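Cullgate Remap Logs
Controller layouts and button remaps from players of Narus, collected by the Cullgate team
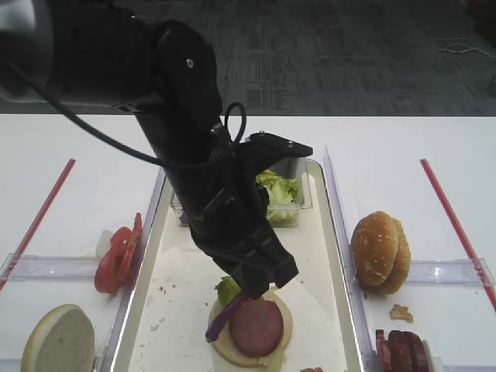
Bun, lettuce, bologna.

Overview

Cullgate Remap Logs is a set of 832 controller layouts that players of our cave-diving platformer Narus made for themselves and agreed to share. Each layout comes with its full edit history, so you can follow somebody moving jump from the south face button to the left bumper, hating it, putting it back, and then trying it on a back paddle twenty minutes later. We love this stuff! Most of what we knew about button mapping came from forum posts and our own thumbs, and reading through real edit histories changed the default layout of the game in two places (see Changes in the game, further down).

If you make games, write input libraries, or just like knowing how other people hold a controller, please dig in.

What's in the download

layouts.csv has one row per layout: the layout ID, the controller family, the number of edits, and the final binding for every action.

edits.jsonl has one line per edit, in the order the player made them. Each line has the action, the old input, the new input, and the seconds since the remap menu was opened.

notes.csv holds the free-text comments. There was an optional box at the bottom of the remap menu that said "Why this layout?" and 247 players wrote something in it. These are a joy to read. They range from one word ("claw") to a long and very persuasive essay against clicking the left stick to sprint.

actions.txt is the list of the 35 actions that can be bound in Narus, with the internal name and the name shown on screen. The two don't always match. GRAPPLE_ALT is called "Swing" in the menu, and LAMP_B does nothing at all in the current build, though you will still find people who bound it.

Input names

We use position names and not the letters printed on the buttons: face_south, face_east, face_west, face_north. Letters mean different buttons on different controllers and we lost most of an afternoon to that before Máté Takács wrote the converter. Paddles are numbered back_1 to back_4, left to right as seen from behind. Stick directions are only recorded when the player bound them as buttons.

Two actions on one input are joined with a plus sign. A hold is written with a tilde in front, so ~face_west means hold the west button.

How it was collected

Players saw a screen the first time they left the remap menu, asking if they wanted to share their layout. The answer was off by default and could be changed at any time in Settings. Etelka Juhász wrote the wording and tested it with people who had never seen the game, and it went through a lot of versions before everyone understood what they were saying yes to.

No account names, no platform IDs, no play time, no location. The layout ID is random and is made fresh on export. Viktória Bodnár read every line of notes.csv by hand and took out names and handles, which are now shown as [removed]. If you spot one she missed, please write to us and we will fix it in the next release.

Known problems

Layouts made before the January patch have no timing for the first edit. The field is there but it is always zero. Don't average it!

Players using the Fesow overlay to remap outside the game look like they use the default layout. We can't see what the overlay does, so a row with zero edits can mean "happy with the default" or "did it all somewhere else".

Some players share one machine and one profile. You can sometimes tell from the history (a complete layout, then a completely different one, then the first one again) but we haven't tried to split them.

Keyboard and mouse layouts are not included. They are stored in another format and Katalin Fülöp is working on it.

This is one game, with a lot of jumping in it. Please be careful about carrying the results over to shooters or racing games.

Getting started

Unzip the archive anywhere and run the script replay.py with a layout ID. It prints the edits one by one and draws a small text picture of the controller after each. You need Python 3 and nothing else. To look at a random one, run it with the word random. Fair warning, it is very easy to keep doing this.

For larger jobs there is a loader in the Veres input toolkit, under the samples folder. It reads all three data files and gives you one object per player. The test suite uses a fixed sample of 400 layouts, listed in sample_ids.txt, and if you want to compare numbers with somebody else, use that list.

Changes in the game

Crouch moved off the right stick click. So many histories started with that one edit that we felt a bit silly.

Map and inventory swapped places. Kerttu Kemppainen had argued for this since the first prototype and she has been very gracious.

Using the data

You can use it for anything, including paid work, as long as you name Cullgate Remap Logs and the release you used. Please don't try to work out who wrote a note.

Questions, corrections and pretty charts all go to the issue tracker. We especially want to hear from anyone looking at one-handed layouts. Filter on left_only or right_only in the tags column of layouts.csv to find them. The tags were added by hand, and a second pair of eyes would be very welcome.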